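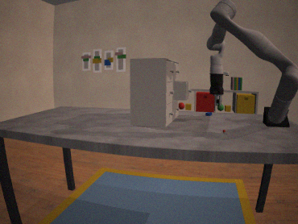
Page 2 of 5

Planner clips shelf divider on approach to small ball, Kanora sim

Posted by siltgauge, Tuesday

Simulated tabletop, single arm, low shelf with dividers along the back of the table. Target is the small green ball at the front of the shelf. The pregrasp pose over the ball is collision free according to the checker. The final descent is rejected in nearly every run, with the fingers reported in contact with the shelf. Planner timeout is 800 ms. Raising it changes nothing. Scene objects are loaded from the simulator as meshes. What should I look at first?

mbrandt_ctl

Check how the shelf gets into the planning scene. If the importer wraps it in one convex hull, the open compartments become solid and anything at the front edge is inside the obstacle. The simulator can hold the correct mesh while the planner sees a block. Export both and overlay them. In Janari the setting is per object, under collision geometry. Use convex decomposition, or build the shelf by hand from boxes: top board, base, one per divider. Then allow contact between the fingers and the ball only, for the last segment only.

oxbow565

Had the same thing, switched planners, went away. Didn't look into why.

mbrandt_ctl

A different planner using the same collision world would reject the same pose. Yours probably loaded the scene with other defaults. Also check the padding. Warnano adds its own link padding on top of the scene padding, and the two sum.

siltgauge

It was the hull. Rebuilt the shelf from boxes and the descent now plans. Padding was applied twice as well, so I removed it from the scene side.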